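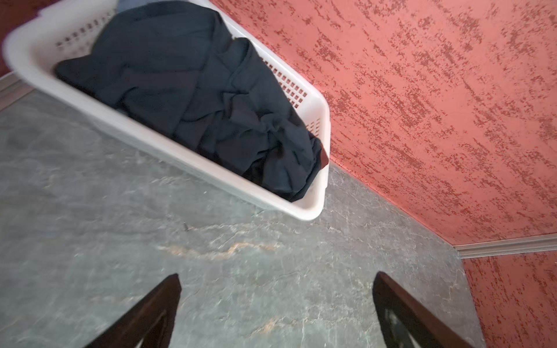

Figure 2. White plastic basket with perforated sides, holding dark clothing.

4.2 Effects of the schedule change on connecting passengers

Before the change, the Nirau to Cidcombe service ran once a day in each direction, leaving Nirau in the early afternoon. Passengers arriving on the morning flight from Stava had a comfortable wait, and those coming from further away could usually reach the same departure if their first flight was on time. In May the airline moved the Cidcombe departure to late morning so that the aircraft could make a second return trip before the evening. The number of seats on the route doubled, but the wait for passengers from Stava fell to less than an hour.

We looked at bookings for the four weeks before the change and the four weeks after it. In the first period 832 passengers travelled to Cidcombe on a through ticket. In the second period the number was 1022. Most of the growth was on the new evening departure, which drew passengers who had earlier gone by road or had stayed overnight at Nirau. Bookings on the late morning flight were slightly lower than on the old afternoon flight, mainly among people starting their journey at Stava.

The shorter connection had a clear effect on missed flights. Under the old timetable a delay of half an hour at Stava was of little importance, as the Cidcombe aircraft was still on the ground at Nirau or had not yet come in. Under the new one the same delay was often enough to break the connection. The airline held the late morning departure on several occasions, but this made the aircraft late for its second trip, and the practice was dropped after the first two weeks. Passengers who missed the flight were moved to the evening departure, where seats were normally free.

Baggage followed a slightly different pattern. Bags are carried by hand cart between the two stands at Nirau, a distance of some 700 metres by the marked route. When the connection was tight, passengers could walk through the terminal and board in time while their bags were still on the cart. These bags went on the evening flight and were collected at Cidcombe the next morning. The station records do not separate bags left behind for this reason from bags left behind because of weight limits, so we have not tried to give a rate. Staff at both airports said that short connections had become the more common cause.

Langlois, in an earlier study of small island networks, argued that a second daily trip is worth more to passengers than a well-timed single one, even where some connections are lost. Our results support this for Cidcombe as a whole. They do not support it for passengers from Stava, who gained a flight they seldom chose to book and lost some of the reliability of the one they used. Sabatier reached a similar view for feeder routes with only one morning arrival, and suggested that the first onward flight should be timed from the usual arrival time of the feeder and not from the published one.

The airline made a small correction to the timetable on Jun 22, 2022, moving the late morning departure back by 20 minutes. This falls outside our second period and is not included in the figures above. The turnaround at Cidcombe was shortened to make room for it, which was possible because the refuelling stop had already been moved to Nirau.

Two limits should be noted. The periods are short, and the second one includes a school holiday at Cidcombe, when traffic is usually higher. We also had no access to bookings made through McIver, the travel agency that handles most group travel on the route. Its passengers appear in the boarding totals but cannot be matched to a first flight, and they have been left out of the connection analysis in this section.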